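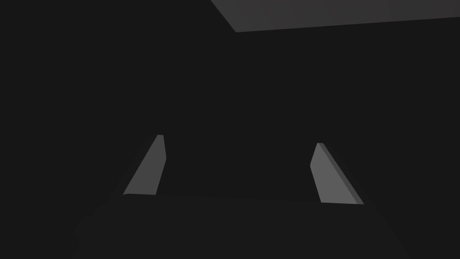 *Grey on near-black, computer rendered.*

2/18/19

I finished repainting the back bedroom last night, so I can write up how the dark paint went. I said in October that I'd do it before Christmas. I didn't.

The colour is Nullthorpe, from Barbier. On the card it's a charcoal with a bit of blue in it. On the wall the blue goes almost completely once the second coat is on, and what you're left with is close to black in the evening and a soft dark grey in the morning. The room faces north and has one window. Most of the advice I read said never to put a dark colour in a north-facing room, but I'd had it in magnolia and then in a pale grey, and both looked dingy from about two in the afternoon onwards. I thought if it was going to be gloomy it might as well be gloomy properly.

The old paint was a silk finish, which meant sanding. I used 120 grit on a pole sander for the big areas and did the corners by hand. Then sugar soap, then a rinse, then a day with the window open. I filled eleven holes from the shelves I took down and a long crack above the door that comes back every winter. I expect it will come back again. I've stopped using the stiff filler there and gone over to a flexible one, and it lasts a bit longer.

I bought a tinted undercoat, which was the best decision of the whole job. The last time I painted a dark colour over a light one, in the hall at the old flat, I used ordinary white undercoat and ended up doing four topcoats. With the grey one I got away with two on three of the walls. The chimney breast needed a third, as the plaster there is newer and drank the stuff.

Things I'd do differently:

- Cut in and roll one wall at a time. I cut in the whole room first and the edges had dried by the time I got to them with the roller. There's a visible band round the ceiling line if you stand by the door with the light on.
- Buy a new roller sleeve. Mine had been washed too many times and left bits.
- Keep hands off the walls for a week. Matt paint this dark marks very easily. I leaned on it to get past the bed and there's a shiny patch at shoulder height. A damp cloth made it worse, so I dabbed some paint over it with a scrap of sleeve.

The whole lot came to £197, and that includes the undercoat, the filler, tape and a decent brush. The paint was more than half of it. I could have had it matched for less at the trade counter, but I've had one bad match from them and didn't fancy another.

I left the woodwork white to begin with. It looked like a drawing of a room, all outlines, so at the weekend I did the skirting and the window frame in the same colour in eggshell. Much better. The door is still white and I'm leaving it, mainly because the other side has to go with the landing.

The old ceiling light was too weak for the room now. It wasn't great before, but dark walls give you nothing back. I've put a Lukau lamp on the chest of drawers and another by the bed, both with warm bulbs, and I hardly use the main light — it shows up every roller mark anyway. With just the lamps on, the corners more or less disappear and the room feels bigger than it did in magnolia.

Curtains next. The present ones are cream and look wrong. I've sent off for samples of a rust colour and a dull green, and the bed will have to stay in the middle of the room until I've sorted out the pole.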